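A tray is a very small table

I have become a person with views on trays. It started with a carton standing on one, which looked so much more organized than anything else in my life that I went home and moved the milk.

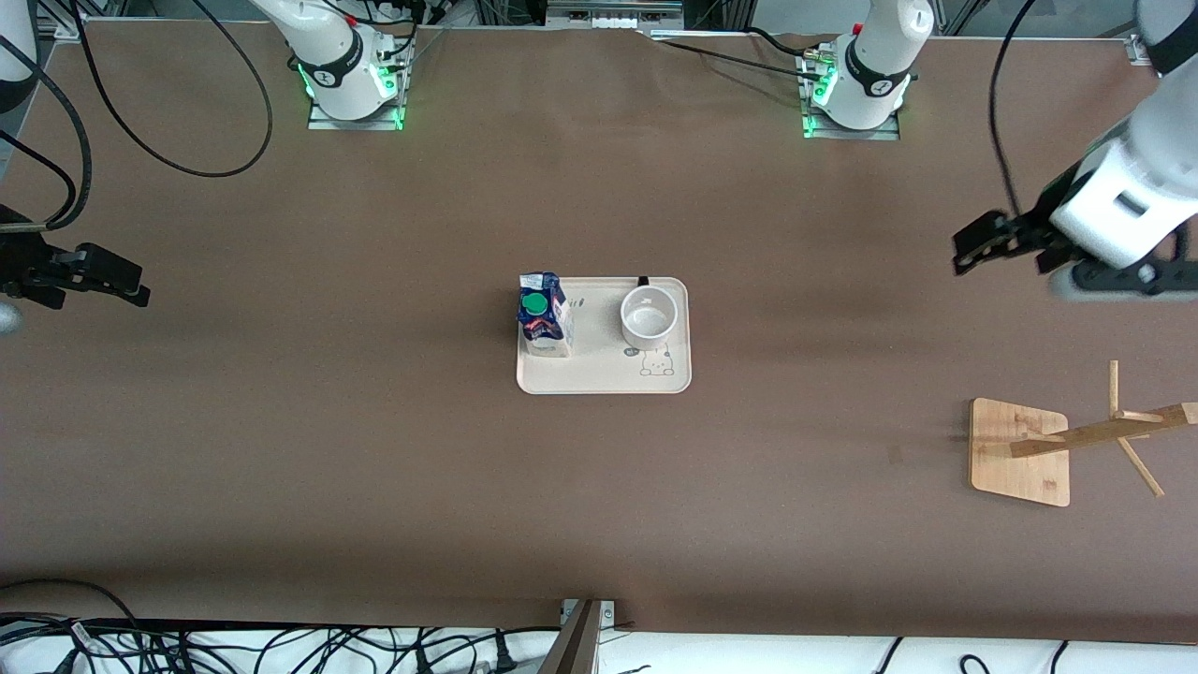

According to Anoma Miah, a tray is what you buy when you've given up on wiping the table. She put this in the comments under my last post (the one about butter dishes, which did not go well for me either) and followed it with a second comment saying she owns four of them.

I've thought about it a fair amount, and I think she's right, and I think it's a perfectly good reason. Wiping a table is a job. Wiping a tray is something you do over the sink while you're waiting for the kettle. A tray has edges, so you know when you're done. I've never known when I was done with a table.

Mine is cream plastic, rounded at the corners, with a rim just high enough to have an opinion about spills without doing a lot about them. A tablespoon of milk stays put. A cup of milk goes over the side and visits the floor, and the floor in our kitchen slopes toward the refrigerator, so you can guess where I spent part of May. On my knees with a dish towel wrapped around a ruler.

Before that I had a bamboo one. Everybody had the bamboo one. It came from Abeysekara, which is the big housewares place out past the tire store, and it was handsome for one summer. Then it grew a dark ring where the orange juice lived and began to smell like a boat. I sanded it. It smelled like a sanded boat. Daithí took it for his seedlings and reports that the basil doesn't mind.

So, plastic. I held out against it for a long time on what I believed were principles. When I finally went looking, there were two serious candidates. The Grollen was 20 dollars and had handles cut into the short ends, and the handles were the problem - every crumb you've carefully gathered leaves through them on the way to the trash. The Mesance had no handles at all, only a lip, and cost less. You pick it up like a pizza box. I've dropped it once, and that was because of the cat.

The main thing I've learned is where the carton goes. I used to put it in the middle, because it's the tallest and I suppose I thought it had earned it. Wrong. Put a carton in the middle of a tray and everything else ends up in orbit around it: the sugar, the spoon, the thing you use instead of a spoon rest. You reach for the sugar and your sleeve takes the carton with it. Push the carton down toward one end and suddenly there's a whole clear stretch where a bowl can go. It's the same reason you don't put the lamp in the middle of the desk. It took me until the age of 42 to work this out with milk.

It does make the tray heavier at that end. A full carton out at one side tips the whole business when you lift it, so you want your good hand under there. As the week goes on and the milk goes down, it evens out. Toward the end I'm practically juggling.

Things I tried keeping on the tray and took off again: the salt (it gets damp next to anything cold), the mail, the fruit. The fruit lasted longest. But bananas don't respect a rim, they just drape themselves over it, and then you can't slide the tray up against the wall. The fruit now has its own bowl, which has its own problems, which I'm not getting into.

And napkins, but only if you're prepared to have wet napkins.

I should say something about the table underneath, because a few of you asked after the butter dish post. Ours is brown, and not shiny, and I'd choose that again over anything with a gloss. A pale tray on a dull brown table is extremely easy to find in the morning. I know how that sounds. At 6 a.m. I'm not looking for contrast as a design matter, I'm looking for somewhere to aim a bowl. Our old table was white and the old mugs were white and I once set one down confidently on the edge of nothing.

Catarina says I could simply put the carton back in the refrigerator after pouring. I've heard this before. I do put it back! I put it back when breakfast is over, and breakfast is over when the last person has wandered through, and in this house that can take until ten. In between it stands on its tray. My mother left hers out next to the bread every morning of my childhood and we're all fine, apart from my brother, and that isn't the milk.

There's also the matter of a wooden stand. I've got my eye on one for the right-hand side of our table, to get the mugs up off the surface, but every one I like is either too wobbly or made by Skutska, and Skutska wants you to join something before it'll show you the price. If you have a mug stand that doesn't walk when you take a mug off it, please tell me what it is. I don't care how ugly. Tharun recommended one with suction feet, and then wrote back the next day to withdraw the recommendation, and I'd love to hear the rest of that story.

Cleaning, for those who skipped down here: warm water, dish soap, a soft brush along the inside of the rim where the jam collects. Skip the green scouring pad. It takes the surface off and after that the tray holds on to coffee like a grudge. Dry it standing on its long side behind the faucet. If you dry it flat you've got a pond.

Next time I may do coasters, although the last time I mentioned coasters on here I got 3000 words by email from my aunt. She is in favor of cork.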